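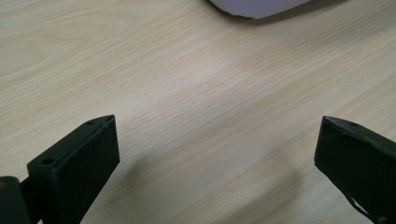 Budget check: more hand-held grippers now, or save up for an arm?

benchrat_ohio
22 Nov 2020

Hi all, long-time reader and I finally have a question worth a thread. I run a very small shop (me, plus one part-timer) and we've been collecting hand-held gripper demos of simple tabletop jobs: folding, sorting flat stuff, putting things in trays. The plan is to put an arm on the same table eventually and have it do the same jobs.

I've got 2,000 dollars set aside for this, which I know makes some of you laugh. I see two ways to spend it.

Option one is a second hand-held setup plus spare fingers, a decent lamp and more storage. We'd get twice the demos while the part-timer and I are both in.

Option two is a used Jastska arm I found listed at 2,000 even, controller included, no gripper. That eats everything and I'd be making my own gripper mount on weekends (fine, I like that part).

My gut says arm because it's the fun one, and my gut has cost me money before. What would you do? And what am I forgetting to put in the budget?

servo_aunt
I'd stay away from the arm for now, sorry! Not because Jastska is bad, I've had one for ages and I'm fond of it. But a used arm is never the price on the listing. You'll want a stand that doesn't wobble, an e-stop you trust, cables, and somebody to freight it to you. My "bargain" sat on a pallet for a whole winter while I scraped together money for the base plate.

Is yours the older one with the separate power box? If so ask whether the box is in the deal. Mine wasn't.

benchrat_ohio
The listing says "controller included" and that's all it says. I'll ask about the power box, didn't know it was a separate thing. Freight hadn't crossed my mind either, it's in Murkstead and I was picturing just driving over with a friend and a blanket.

tin_lid
Going to disagree with servo_aunt a bit. If you wait until you can afford every accessory you'll be collecting demos for years with no idea whether any of them are useful. I did exactly that. I had a hard drive full of beautiful recordings, and then the arm came and couldn't reach the far third of the table, so a big pile of them were junk to me. Get the arm, even if it only sits there and you jog it around by hand. You learn so much from just seeing where it can and can't go.

servo_aunt
You don't need to own one to check reach though. Cut a stick to length and swing it from where the base will be. I'm completely serious, I've done it with a broom handle.

tin_lid
A broom handle doesn't have a wrist! Reach is one thing, but getting there with the gripper pointing the right way is what got me. The spec sheet number was fine. I just couldn't come in flat to the table at that distance.

servo_aunt
OK, that's fair. You'd want the sim for that, and the maker's sim is free. Still cheaper than an arm.

gluegun_deputy
Slightly different angle from me: what state are your current fingers in? The right one looks chewed along the bottom edge. If that's your only pair then I'd fix that before buying anything at all. I order finger sets from Nastow, 50 dollars for a pair plus pads, and I keep a spare set in the drawer. Every time we ran without a spare we lost a day to something silly.

benchrat_ohio
Ha, yes, it's chipped. It still closes fine and the tip is good so I've been ignoring it. I don't have a full spare set, I have one orphan left finger. Is the Nastow bolt pattern a normal one or do they do their own thing?

gluegun_deputy
Their own thing, annoyingly, but there's an adapter file floating around in the downloads section here. Two screws per finger. Measure yours first, I've met a lot of fingers that were nearly the same pattern and nearly is no good. If you can print your own then price it out, though I stopped doing that once I counted the failed prints.

And "still closes fine" is what I said too! I'd had a rough edge for weeks and it kept snagging on cloth. I only noticed when I put a fresh pair on and the folding demos suddenly looked normal.

benchrat_ohio
Okay that one stings, because folding is most of what we do. Fingers go to the top of the list.

halfpintlabs
Can I say something boring about light? I see a pretty bright washed-out patch on that tabletop. A shiny pale table under an overhead light was the single most irritating thing about my own setup and it cost next to nothing to sort out. I bought a diffuser panel and a roll of matte desk covering. Put it on your list ahead of the second gripper, in my opinion, or you'll just have two people recording glare.

tin_lid
Hard disagree! If the real table is going to be shiny then record it shiny. Otherwise you've trained for a nice soft photo studio and the arm is going to live in a workshop with a window.

halfpintlabs
Sure, if you have enough recordings to cover the shiny case properly. A two-person shop doesn't. I'd start easy and add the ugly lighting once the easy version works. We've had this argument before, you and me.

tin_lid
We have and I was right then too :)

mod_kestrel
Play nice, you two. There's an old lighting thread pinned in the Setup section if you want to take round two over there.

benchrat_ohio
I don't mind the arguing, it's useful! For what it's worth the table stays, it's the same one the arm would be on. I can move the lamp though. Right now it's just the ceiling fixture the unit came with.

pennywise_cnc
I do the purchasing at a slightly bigger place so let me talk about money instead of toys. You have a fixed pot and no income from this yet, correct? Then my rule is never to put the whole pot into one item, however good it looks. Something always breaks in the first stretch and you need cash left over when it does.

I'd write out the list like this and fill in real quotes:

Spare finger sets, two pairs
Lamp and diffuser
Storage, plus a second copy of the storage
Second hand-held gripper
Your part-timer's hours (people always leave this off!)
Insurance, if your landlord cares about moving machinery
Whatever is left goes in an envelope marked ARM

Also ask around about renting. Theodorakopoulos Equipment rents small arms with the stand, or they did when I last asked, and the minimum was 5 days. In that time you could test every reach question tin_lid is worried about and send it back.

tin_lid
I'd forgotten renting was even possible at this size. Yeah. I'd take that over the used one. Do it BEFORE the second gripper though, so you know where on the table to record.

servo_aunt
Look at that, we agree on something. Book it early, their small ones go fast once the schools start on spring projects. I tried for April one year and got a very polite no.

benchrat_ohio
I had no idea you could rent them. What's the deposit like? And do they want a proper bolted bench or will they put it on a rolling stand?

pennywise_cnc
I'd only be guessing on the deposit, so call them. The stand we had was on locking casters and heavy as sin. Measure your door. Get them to confirm in writing that the gripper mount is included, and which pattern it is, or you'll spend your first rental day hunting for bolts.

gluegun_deputy
Seconding the mount thing. Bring your own screws in a bag with a label on it.

benchrat_ohio
Okay, so I've been on the phone with the seller in Murkstead. The power box is NOT included and he got a bit vague when I asked how long it had been in storage, so I'm letting that one go. Part of me is sad about it.

Where I've landed for now: two sets of Nastow fingers (after measuring, I promise), the diffuser but not the desk covering, a second drive, then a rental if the deposit isn't scary. The second hand-held waits until after that. My part-timer voted for the second gripper, for the record, and would like it known that sharing one is a pain.

servo_aunt
Your part-timer has a point. Sharing one means somebody's always standing around holding a towel.

halfpintlabs
Get the desk covering, it's cheaper than lunch.

benchrat_ohio
I'll think about the desk covering! Calling the rental people in the morning, will post what they tell me on the deposit.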